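Section 4: Opening the Tower and Preparing the Board

Hinent Refurbishing Guide
Updated February - 6 min read
14 shares - 2 comments
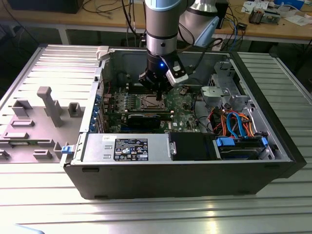
Work through this section once the tower has been logged in and the outside has been wiped down. It covers opening the case, checking the socket, taking out the graphics card and drive, and getting the board ready for a new processor. The steps are written for the full-size desktop towers that come to us from the Pridley offices, but they apply to most machines of that age. Lay the tower on its side and put the side panel flat on the table to the left, inner face up, so the painted side of your next case doesn't end up on top of it. On a Dell board like this one, the CPU socket is near the middle with a metal retention frame around it, and the graphics card sits just below. Get your bearings from those two parts before you touch anything.

What you need

- Phillips screwdriver, size 2
- Anti-static wrist strap
- Parts tray with a lid
- Soft brush and a can of compressed air
- Flashlight
- Blank labels and a fine marker

Before you start

CAUTION: Shut the computer down, switch off the outlet and pull the power cord. Hold the power button in for ten seconds with the cord out. Do this even if the machine was delivered without a cord and has been on the shelf for weeks.

CAUTION: Never open the power supply unit. If it is cracked, rattles or smells burned, mark the tower "PSU" and send it to the Rowlands bench. Small dents and scuffs on the metal are common and are no reason to reject a unit.

4.1 Opening the case

1. Lay the tower down with the removable panel facing up.
2. Release the latch, or take out the rear screws on models without one. Put the screws in the tray.
3. Slide the panel toward the rear and lift it off. If it sticks, check for a lock loop before pulling harder.
4. Clip the wrist strap to bare metal on the case.
5. Blow out loose dust in short bursts. Hold fan blades still with a finger while you do it.

4.2 Checking the socket

1. Shine the flashlight into the socket from two different sides. You are looking for bent pins, hair and old thermal paste.
2. If the socket is empty and clean, fit a plastic socket cover and leave it on until section 5.
3. If there is paste on the frame, wipe it off with a lint-free cloth. Keep the cloth away from the contacts.
4. If any pin is bent, stop. Write "socket" on a label, stick it to the case and move the tower to the repair shelf.

Note: Don't brush inside the socket. The bristles catch, and a board that was fine a minute ago goes to scrap.

4.3 Removing the graphics card

1. Unplug any power lead going to the card.
2. Open the retention clip at the rear wall for that slot. Blue plastic on the inside of a case usually means a part you can move by hand.
3. Press the small catch at the end of the slot, then lift the card straight up by its edges.
4. Put the card in an anti-static bag and write the tower number on the bag.

4.4 Removing the drive

1. Unplug the data cable first, then the power cable. Pull on the plugs, never on the wires.
2. Squeeze or slide the blue tabs, depending on the model, and draw the drive out of its bay.
3. Label the drive and place it in the Cornano cabinet for wiping. Drives do not leave the room before that is done.

Note: Cabinet labels start at 2000 for small drives and 3000 for large ones. Use the next free number and copy it onto the job sheet.

4.5 Before moving on

Check the tray against the job sheet and look under loose cables for dropped screws - a screw under the board can short it out. Tuck the cables away from the socket. If the tower has to wait overnight, rest the side panel over the opening without fastening it and leave the job sheet on top.

Next: Section 5, Fitting the Processor and Cooler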